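Rerkiton arm kit review - March update

Hi Marjan,

Quick one from me on the Rerkiton trial. We're 3 weeks in and I'm still pretty happy with it! Setup took Zhiqiang and me one long afternoon (the manual skips the cable order, so I wrote my own page for it), and we've logged 1121 moves since then.

What's going well

The arm is quiet and the software is friendly. Pick and place on the white table is good enough that I've stopped hovering over the stop button.

What isn't

Fast swings. The wrist camera smears badly at speed setting 8, so I've dropped us to 5 until Kiani support writes back. I've asked them twice - the second time less politely.
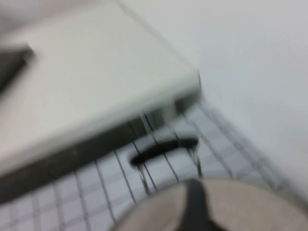
Money and next steps

We're still inside the budget you approved, with the spare finger set as the only extra. Next up is the Besport gripper on the same arm, and I'd like to keep the loan unit through the end of the month if you're okay with that.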